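Gimside Cocina - ficha de datos

Conjunto de episodios de manipulación en mesa con tareas domésticas sencillas

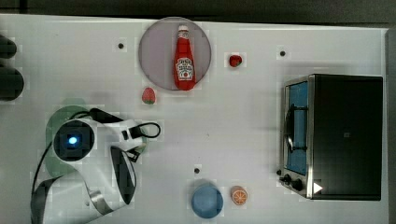
Gimside Cocina reúne 1,202 episodios de un brazo robótico que recoge, mueve y guarda cosas de cocina. Lo preparamos para responder a una pregunta modesta: qué parte de recoger una mesa puede hacer hoy una máquina sin ayuda. La respuesta corta es que una parte pequeña, y despacio.

Versión y contacto

Publicado el 29 Feb 2020. Mantienen el conjunto Tsz-kin Chung (grabación y calibración) y Hok-lam Ng (anotación). La próxima revisión está prevista para abril.

Tareas

Hay 8 tareas. Las más frecuentes son poner una fruta en el plato, retirar la botella de ketchup del plato, acercar el vaso al borde y abrir el horno tostador. Cada episodio lleva una instrucción escrita en español y otra en inglés. Las instrucciones no dan coordenadas: dicen "pon la fresa en el plato" aunque haya dos fresas, y cualquiera de las dos se acepta.

Contenido de cada episodio

- vídeo cenital de la mesa
- posiciones de las articulaciones y estado de la pinza
- instrucción en los dos idiomas
- resultado: éxito, fallo o interrumpido

Los episodios fallidos no se han borrado. Si solo le interesan las demostraciones correctas, filtre por el campo "resultado".

Resultados de referencia

La política Bemen, entrenada con la partición completa, termina bien 77 de cada 100 intentos con fruta. Con el horno baja mucho - la puerta exige seguir un arco y la pinza suelta el tirador a mitad de camino. Fang, más pequeña, se queda en 70 con fruta y no consigue abrir el horno de forma repetible.

Limitaciones

Una sola mesa, blanca y lisa, y poca variedad de objetos. No hay líquidos, cubiertos ni telas. Un modelo que funciona en esta mesa puede fallar en una cocina normal, con manteles o migas; en la cocina de Lakley, donde hicimos una prueba breve, los dos fallaron casi siempre. No recomendamos usar estos datos para trabajar cerca de personas sin supervisión.

Las etiquetas de "interrumpido" mezclan paradas del operador y cortes de comunicación. Pendiente de separar.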